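Search this site Search Go

Two views, one board: predicting where the wrist camera will lose sight of the task
Speaker notes, Thandeka Naidoo, Hongate group meeting, 3 March 2021

Slide 1. Title
Say who did what. Hendrik Visser wrote the training code, Pongsak Sangkhawat ran the arm, I did the analysis. Ans Van Beek lent us the kitchen. Keep this short.

Slide 2. The problem
Our policies take two camera views, one fixed overhead and one at the wrist. We have always joined the two and let the network sort it out. When the wrist view is blurred or pointing at the wrong thing, the policy still listens to it. Darcy Desjardins noticed this in the Larus runs last year: the arm would drift during fast moves, then recover once it slowed down.

Slide 3. What we tried
A small extra network, which we call Drodeck. It looks at both views and gives each one a weight between zero and one at every step. The policy then gets the weighted features. There are no extra labels. The weights are learned from the same demonstrations as the policy.
If anyone asks about the name, it was the folder name and it stuck.

Slide 4. Data
2798 demonstrations in all, kitchen counter tasks only. 140 were held back for testing and never used in training or tuning. Same arm throughout. We moved things on the counter between sessions but left the larger items near the wall.

Slide 5. The two views
Leave this one up for a minute and let people look before talking.

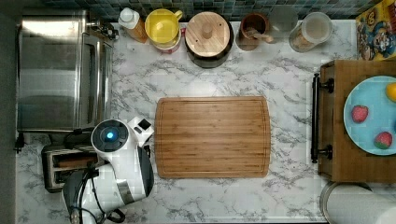
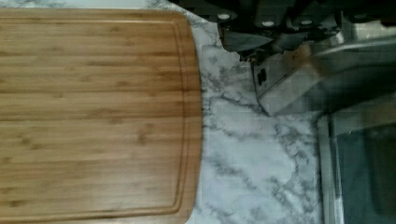 Overhead view first, wrist view second. The bamboo cutting board is in both.

Points to make:
- From overhead you get the whole board and the marble around it, so its position is easy to read. The arm comes in from the bottom and hides part of the pop-up toaster.
- At the wrist you get the grain and the groove in much more detail, but only part of the board. There is motion blur, worst on the steel appliance to the right.
- The knife block is in the wrist view and you will not find it overhead. So the wrist is adding something even when it is blurred. This is why we did not want a plain on/off switch.
Do not claim these two are from the same instant.

Slide 6. Training
100 epochs, batch size 18. The weighting network is trained together with the policy from the start. We tried adding it afterwards and the weights hardly moved from where they began. Hendrik has the curves if people want them.

Slide 7. Results
On the held-back set, action error went down with the weighting on, mostly in the fast parts of each move. In the slow parts there was no clear difference. Say this plainly. The gain is in the approach, and grasping is much as it was.
The wrist weight drops when the arm is moving quickly and climbs again near contact. We did not tell it to do that.

Slide 8. What did not work
Using a sharpness score in place of the learned weight. It fell for blur, as you would expect, but also for plain surfaces, so it turned the wrist camera down over bare worktop. Pongsak spent two weeks on this. Worth a mention so that others can skip it.

Slide 9. Limits
One kitchen, one arm. Held-back error is measured against recorded actions, and we have not yet run enough trials on the arm to give a success rate. If the Van Wijk people ask for one, say April.

Slide 10. Next
Repeat with the second wrist camera. Try a counter the model has never seen. Darcy wants to test dropping the overhead view entirely for short spells, to see if the weights adjust quickly enough.

Questions. Spare slide with the network diagram is number 11, after the blank one.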